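The Serkstead Job

The car came in on the back of a flatbed with a fern in the passenger seat. I signed for both.

I should say up front that I was not a mechanic then, and I'm barely one now. I answered the phone at Hellberg's, I ordered the parts, and I made the coffee that the customers drank while pretending to read about boats. But it was February and half the shop was out with the same cough, so when Leonor Peixoto leaned out of bay two and yelled for somebody with hands, I had hands.

"It's a Roda," she said.

"I don't know what that is."

"No. They didn't sell many."

She walked around it twice. It was a squat little sedan the color of canned peas, with round headlights and a dent in the rear door that somebody had tried to fix with a plunger (you could see the ring). The odometer said 1143. Leonor tapped the glass over it with her fingernail.

"Gone around?" I asked.

"Once, at least. Look at the pedals."

The rubber on the brake pedal was worn down so smooth it shone. I thought about all the stop signs in that. Then she handed me a flashlight and told me to hold it still, and I spent the next hour finding out that I can't hold anything still.

The owner came by at lunch. His name was Raghavendra Acharya and he'd walked all the way from Serkstead in dress shoes, because the bus didn't run past the quarry in bad weather. He had a scarf wrapped up to his glasses. He asked about the fern before he asked about the car.

"It's by the heater," I said. "I gave it some water."

"How much?"

"A cup?"

He thought that over for a long time. "Well," he said. "It's done now."

What he wanted was simple enough. He wanted the car to run long enough to get to his sister's place on the coast and back, which was 200 miles if you took the good road. He didn't care about the dent or the heater or the radio. He didn't want it painted. He said the last shop had told him to sell it for scrap, and he said it the way you'd repeat something rude a child had said in church.

Leonor wiped her hands and gave him the news. The engine was fine, or fine for what it was. The transmission was not. It had a gear in it, a stubby little thing no bigger than a biscuit, with three teeth missing, and the only people who'd ever made that gear had stopped making it before I was born.

"Then it's finished," said Mr. Acharya.

"I didn't say that," said Leonor.

She got that look. I'd seen it from the front desk plenty of times, through the window with the tire posters on it, and it always meant overtime. She took a paper towel and drew the gear on it, teeth and all, and then she went into the back and laid every piece of that transmission out in order on the long bench. I was told to breathe the other way.

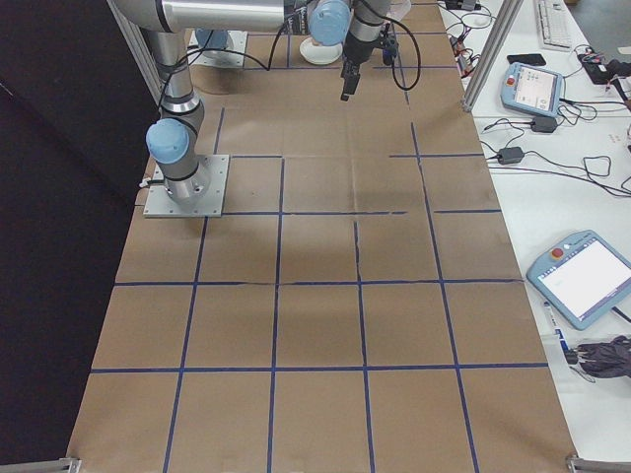

Blue tape on brown paper, one long table.

We called everybody. Well, I called everybody. I called a man in the next county who collected hubcaps and he talked to me for forty minutes about his divorce. I called a museum. I called a salvage yard where a dog answered, or at least the dog was all I ever heard. On the second day I got through to a place called Chantharasri, which I'd found on the back page of an old parts catalog under a heading that just said Difficult Items.

The woman who picked up didn't say hello. She said, "Year?"

I told her the year.

"Which side is the gas cap?"

I had to put the phone down and run out to look. It was on the left. When I came back she was eating something crunchy.

"Left," I said.

"Then you want the early one. I've got 8. They're 100 dollars each and I don't ship."

"Where are you?"

She told me. It was three hours each way, and it had started to sleet.

I'd like to say I volunteered. Leonor threw me the keys to the shop truck while I was still explaining why it was a bad idea, and Mr. Acharya, who had walked in again that morning in the same shoes, was already buckled in on the passenger side when I got there. He had the fern on his lap.

"It doesn't like to be left," he said.

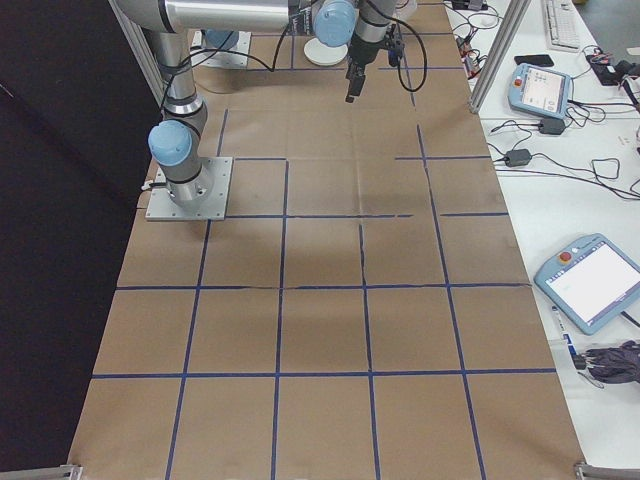

So that was how I ended up on the county road with the wipers going full tilt and a plant fogging up the windshield. We didn't talk for the first hour. Then we passed a diner with a big plaster rooster out front and he said, "My wife hated that rooster," and after that he didn't stop.

She was the one who'd bought the Roda. She'd picked it because the salesman told her it wasn't a car for a lady, and she'd driven it to work at the cannery every day until she retired, and then she drove it to everything else. She sang in it. She ate in it. She once delivered a neighbor's puppies in the back seat, all the while yelling at him to keep his eyes on the road! He'd never had a license himself until she got sick. He learned in that car, at sixty-six, in the parking lot behind the library, with her in the passenger seat stamping on a brake that wasn't there.

"I've never driven it out of town," he said. "It was always her who drove to the coast."

I didn't know what to say to that, so I turned up the defroster.

Chantharasri was a barn. There wasn't a sign, only the name painted on a mailbox, and inside there were shelves up to the rafters with coffee cans on them, hundreds of cans, each with a strip of masking tape and a number. The woman was younger than she'd sounded. She had my gear in her coat pocket, wrapped in a page of newspaper, and it was warm when she gave it to me.

Mr. Acharya asked if he could hold it on the way back. He held it the whole way, with the fern between his feet.
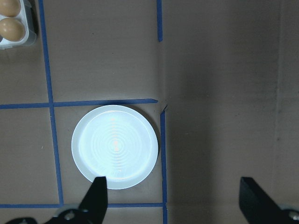
Leonor stayed late and so did I. She let me do the last four bolts on my own, and she checked them after, and she only had to redo one. When she turned the key the Roda made a noise like an old man getting out of a chair. Then it caught. It idled so low and so even that I kept thinking it had quit.

She wrote up the bill at the front desk, in my seat, with my pen. I saw the number. It was the gear and one hour of labor, and I'd been there for all nineteen.

"Don't," she said, before I opened my mouth.

He picked it up in the morning. The sleet had gone over to plain rain by then. He adjusted the mirror, and then he adjusted it again, and he belted the fern in beside him. At the end of the driveway he sat with his blinker on for so long that a truck behind him honked.

Left was home. Right was the coast road.

The blinker was going right. Leonor and I stood in the open bay with our coffees, and when he finally pulled out she said I could start on brakes in the spring, if I wanted, and would I please go answer the phone.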